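Kurs Stapeln und Bauen, Blatt 4

Gebaut wird mit wenigen Klötzen. Wer Türme will, geht zu Naa Asamoah.
Fugen bitte vor dem Messen prüfen, der Tisch verzeiht wenig und ich noch weniger.

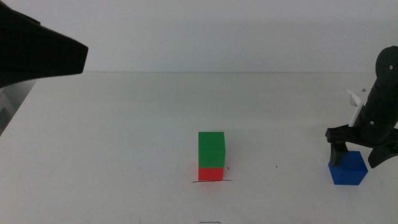

Was kommt nach unten, wenn ein Klotz höher ist als der andere?
Der Würfel, der hohe Klotz steht bündig darauf.

Kontakt: Alina Stanciu, Istita | © Istita | Nach oben

Kommentare
Iddrisu: Meiner steht schief, zählt das?
Meenakshi: Fast.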